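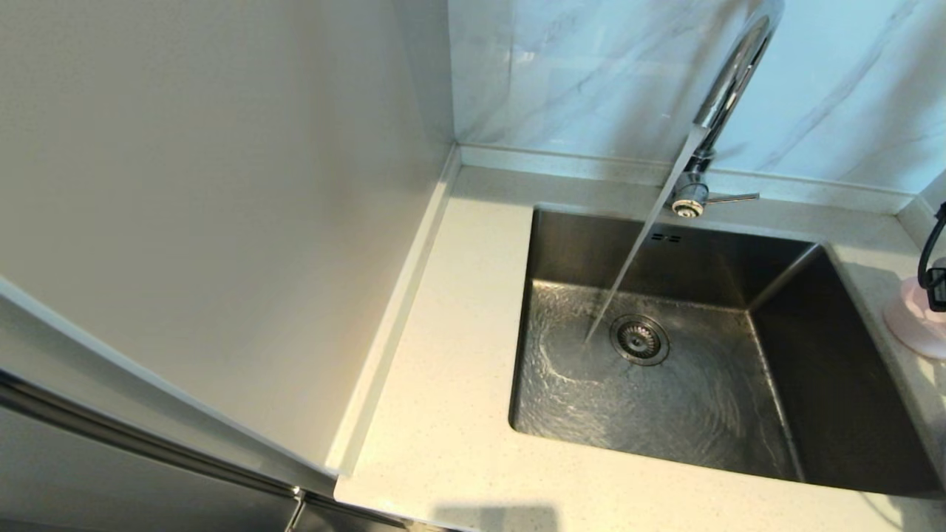
Tap running into a stainless steel sink, with the drain strainer to the right of the stream.

The sink gets more use than anything else in a kitchen and often the least attention. Mechthild Brunner has fitted kitchens in Stollerton since 2000 and is asked back mainly about dull steel and slow drains.

Her routine takes 2 minutes after the washing-up. Run the tap, wipe along the grain with a soft cloth and washing-up liquid, rinse, then dry. Limescale gets white vinegar on a Saturday, rinsed off well. She won't have wire wool near steel.

The strainer is where food collects. Lift it out, empty it into the bin and scrub the slots with an old toothbrush.

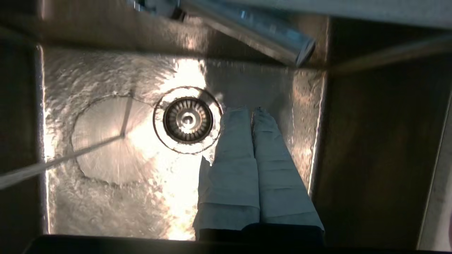 How often should the strainer be cleaned?
Empty it every day and scrub it once a week, more often if you cook with a lot of rice.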